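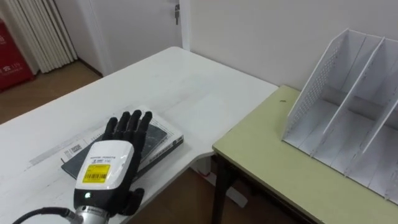 Every universal testing machine I have worked with keeps a good record of the test and a poor record of the machine. The software stores the force curve, the speed, the specimen width and the name of whoever logged in. It doesn't store the fact that the left jaw face was swapped at lunch. For that I want a logbook, on paper, next to the machine. A gray book lying on a white desk is all the equipment I am asking for, and any lab that can pay for a load cell can pay for that.

I ran the tensile room at Edell for seven years. We had two frames, both from Drultau, and a cabinet of grips, most of them from Braltetti. The frames were calibrated on schedule and the certificates were filed. When a customer questioned a result, the certificate was the first thing we sent, and it almost never answered the question. What customers wanted to know was why a film that had broken at one elongation in May broke at a lower one in June. The load cell was fine both times. The jaw faces had worn smooth, somebody had cranked up the clamping pressure to stop the slipping, and the strips were now tearing at the grip.

We worked that out with one batch of packaging film after testing 90 strips. It would have taken five minutes if there had been a line somewhere saying "film slipping, raised pressure." The operator remembered doing it once we asked. She hadn't hidden anything. There was no place to put it.

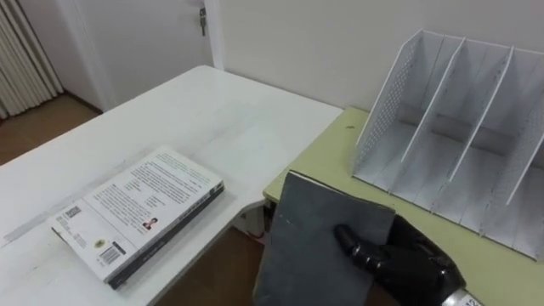
Software vendors will tell you there is such a place, and they are right in a narrow sense. Most packages have a comment field. It is attached to a test or to a batch, so a comment about the grips ends up buried in the results for one customer's adhesive tape, and the next person to mount those grips has no reason to open that file. Some packages have a maintenance module as well. Ours did, and it needed supervisor rights, so the operators left it alone.

A book works differently. It goes with the machine, it doesn't ask for a password, and the last entry is on the page it opens to. An operator with gloves on and a specimen half mounted can write four words in it. At a later job, with the materials group at Hijazi, I saw a frame with a log going back to its installation. You could follow a crosshead noise from the first mention to the bearing that was replaced. I have never been able to do that from a database, although I am sure a patient person could. 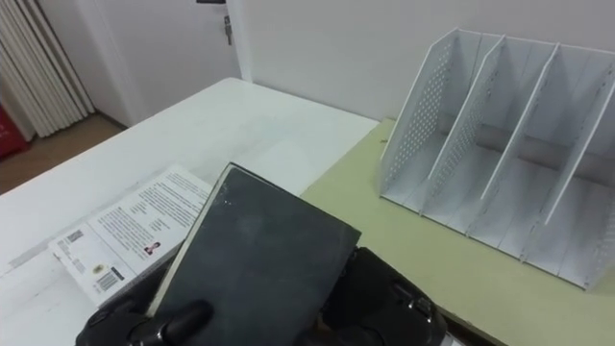 The entries should be short and should cover anything that touches the specimen or the load path. Grip changes, jaw face changes, clamping pressure, a new pin, an adapter taken off and put back, an extensometer that got knocked. Overloads above all. A 500 N load cell that has been driven into a bottom platen by mistake may pass its zero check and still be a cell you want to watch, and people are shy about reporting it. They are less shy about a line in a book that already has similar lines in it, written by their boss. I wrote mine in.

Leave out the test results. I have seen logs turn into a second copy of the test report, and at that point they get neglected. If it takes longer than a minute to fill in, it has too many columns. The one we ended up with at Edell had 3: time, what was changed, initials. We had started with a printed form with a box for humidity on it, and the humidity box was filled in for nearly two weeks.
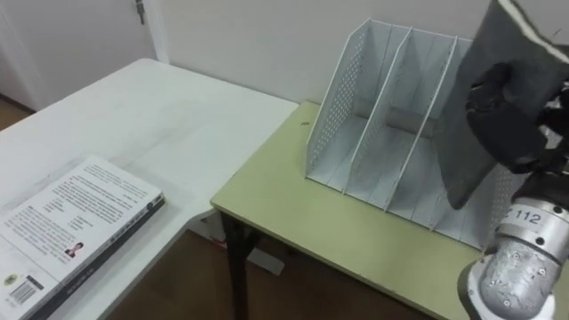 Ah-rin Chae thinks I am asking auditors for trouble. Her objection, which she put to me at some length, is that a handwritten book is an uncontrolled record, that it can't be searched or backed up, and that a lab with one will sooner or later find it contradicting the electronic system in front of an assessor. She would sooner put a tablet on the machine, with one screen and a single text box, writing to the same server as the results.

I don't have much against the tablet if it stays on and stays where it is. The searching point is fair, and a photo of each full page into the quality folder would take care of the backup. On the audit point I disagree with her. If the book and the system contradict each other, one of them is wrong, and I would like to hear about it before the customer does. Number the pages, give the book a document number, cross out mistakes with a single line. Any assessor I have dealt with was content with that.

Ngozi Osagie took over the room after me and kept the book going. The last time I was in there the older frame was on its second volume, and the most recent entry said the lower grip had been shimmed again.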